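About the Bramgate Demonstration Floor

Jorkemby builds and integrates two-arm workstations for light assembly and parts handling.

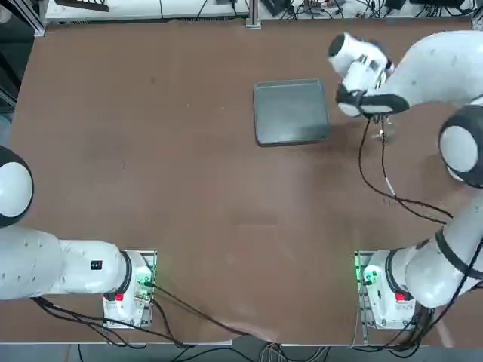

The demonstration floor at Bramgate opened in December as a place for customers to watch a station run before ordering one. It occupies 700 square feet next to the integration shop. The same technicians staff both.

Visits are booked by the half day and limited to 15 people. A standard visit starts with a safety briefing, followed by a tray-handling demonstration on the two-arm table. In this task the tray is located on the table, gripped at the rim, moved to a set position and released. The operator then changes the start position and repeats the cycle. Visitors may request a slower speed or ask for the arms to be stopped at any point.

The second half covers mounting, cabling and controls. Both arms are fixed to the near side of the table on metal plates, and each base has its own status light. Customers planning a similar layout should bring bench dimensions and a drawing of the available floor space. Sample parts are accepted if they arrive at least one week ahead.

The control software, Jamen, is written in house. Gripper fingers are machined by our sister shop, Oyelaran, and can be cut to a customer's part.

Lucinda Fitzsimmons manages the floor and schedules all visits. The next open day is Wednesday, April 29, 2026. It has 80 places, divided into timed groups, and registration is required. School groups are admitted in the morning only.

Closed-toe shoes are required past the yellow line.

Related
Booking a half-day visit
Jamen release notes
Oyelaran finger request form
Directions and parking at Bramgate

658 shares
15 comments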